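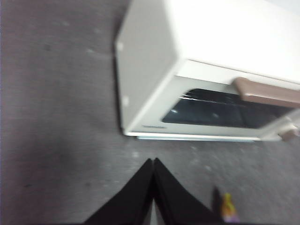

Toast on the Floor: A Morning With Vitória Barros

Vitória Barros had told me to come hungry, so I skipped breakfast and took the early bus out to Jarkelau. She moved there in March, into a second-floor apartment with gray carpet nearly everywhere and a kitchen she describes as "a hallway with a sink in it." I'd been wanting to talk to her for ages about small-oven cooking, and she'd been wanting (her words) to complain to somebody about counters.

"I have one stretch of counter and it's narrower than a baking sheet," she said. "So when I'm chopping, the oven goes on the floor. When I'm baking, the chopping board goes on my lap. You get used to it!"

The oven is a white toaster oven with rounded corners, a dark glass door and a tan, wood-toned handle that I liked right away. She liked it right away too, and she's a little embarrassed by how much that mattered.

"I went in for a different one. It had a convection fan and a light and I don't know what else. Then I saw the handle and that was the end of it. My brother-in-law Amos still brings it up."

That would be Amos Okafor, who she says reads every manual cover to cover and owns a full-size range he uses for frozen pizza.

I asked how much a person can really make in something that size. Quite a lot, if you're stubborn. She keeps a spiral notebook of everything she's tried, and she's up to 107 entries, with stars next to the ones worth repeating. Roasted carrots got three stars. Cheese rolls got three stars and an exclamation point. A whole page is given over to one lasagna, most of it crossed out.

"The top was black and the middle was cold," she said. "I ate it anyway, from the outside in."

Her big lesson has been to stop trusting recipe times. A tray of cookies that wants 20 minutes in her mother's oven gets 16 in hers, and she turns the tray halfway through. She also makes smaller cookies now, because the big ones spread into each other and she ends up cutting them apart with scissors.

And no, she never runs it down on the carpet. I did ask! It goes back on the counter before it gets plugged in, with space behind it, and it doesn't come down again until the sides feel cool to her hand. "My neighbor Adelino Fonseca came by once when it was on the floor and gave me a whole speech," she said. "I had to show him the cord."

Crumbs are the other story. She empties the tray over the sink after every use, which she admits is more often than she vacuums.

We had the cheese rolls, two batches, sitting on cushions by the window with the plate between us. I asked if she'd swap it all for a proper kitchen and she thought about it through most of a roll.

"I'd take the counter," she said. "I'd keep the oven."

She sent me home with four rolls in foil. I had one left by the time the bus came.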